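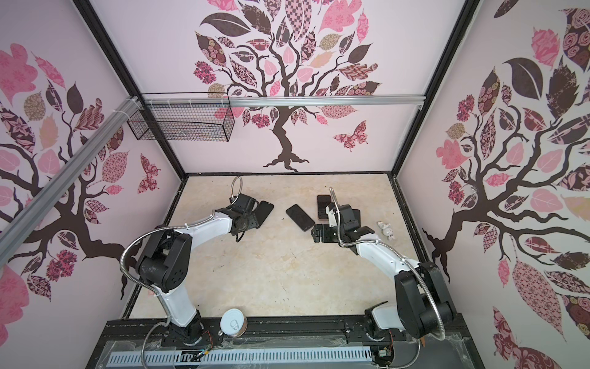

Olletti Opens Its Tasting Room for the Season

Well, we finally did it! As of this April, the little tasting room at Olletti is open to anybody who wants to drive up the hill and have a glass with us, and I've been grinning about it all week. If you've been on our mailing list for a while you know this has been "coming soon" for a very long time (sorry about that, and thank you for all the patient emails).

The big news is what we're pouring. Our first estate red, which we've named Zusora, is in bottle and ready to drink. It's a field blend from the old block behind the barn, where the rows were planted every which way long before we bought the place, and I still can't tell you exactly what all of it is. We picked everything on the same morning, fermented it together, and left it in neutral barrels until it stopped tasting like cough syrup. I was worried for a good while there. Now it smells like plums and black pepper, and my sister, who doesn't even like red wine, asked for a second pour.

We made 734 bottles. I know that's not many! I'd love to tell you there's more tucked away, but we lost part of the crop to birds, and a few bottles have already gone to family who helped at harvest and expected to be paid in wine. We're holding 60 of them back to see how they age, and the rest will be sold at the tasting room only, three to a customer. Please don't ask me to bend on that one, I'm a pushover and I'll probably cave.

We'll also be pouring the Trarkelska white, made with grapes from our neighbors down at the Agarwal vineyard. They farm at about 720 feet, a good bit lower than us, and their fruit comes in earlier and riper than anything we can grow up here. The wine is bright and a little salty and goes down very easily with potato chips (try it before you laugh). We've worked with the Agarwal fruit for a few harvests now and I hope they keep putting up with us.

A few practical things. We open at noon and pour until 5 p.m., and you don't need a reservation unless you're bringing a big group. The last stretch of road is gravel, so take it slow, and park along the fence so the tractor can get by. Dogs are fine on a leash. We don't have a kitchen, but you're welcome to bring a picnic and sit out under the oaks for as long as you like. Tastings are free if you take a bottle home.

We're also putting together a pickup list for folks who want first crack at next year's Zusora. There's a sign-up sheet by the register, or you can just answer our next email and I'll add you myself. Bottling for the rosé starts next month, and I still have to pick a label color for it.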